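4.3 Checking the placement planner

Run this check after any change to the Fimasska planner or the head camera calibration. Both arms must be enabled and the Starik controller must be in Hold.

1. Load the task file and set the planning timeout to 2000 ms.

2. Close the right gripper on the block and hold it over the right side of the paper sheet. Leave the left gripper open.

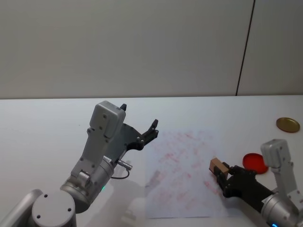 3. Start the perception node on port 1742. Confirm that the red lid and the gold lid each receive a track ID.

4. Jog the right arm until the block is over the red lid. Keep speed at or below 80 mm/s. 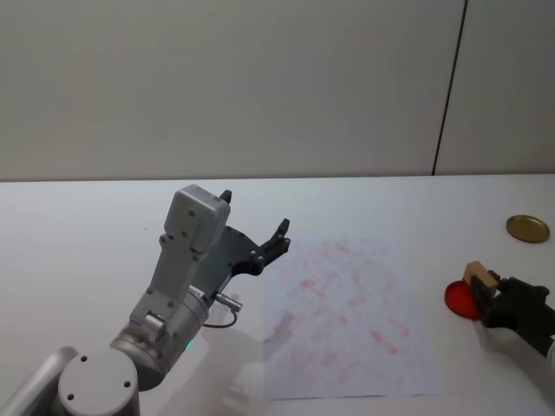 The track for a partly covered lid is kept for up to 200 frames. After that the planner drops the target and returns to Hold – restart from step 3 if this happens.

CAUTION: Do not switch tool frames while a block is gripped.

5. Select the wrist view and check that the open fingers do not mask the gold lid.
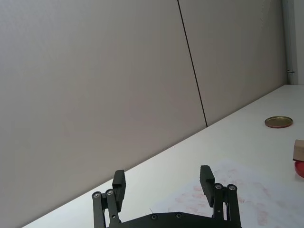 Figure 4-3. Wrist view, gripper open, gold-topped lid in view.

6. Save the log before leaving Hold.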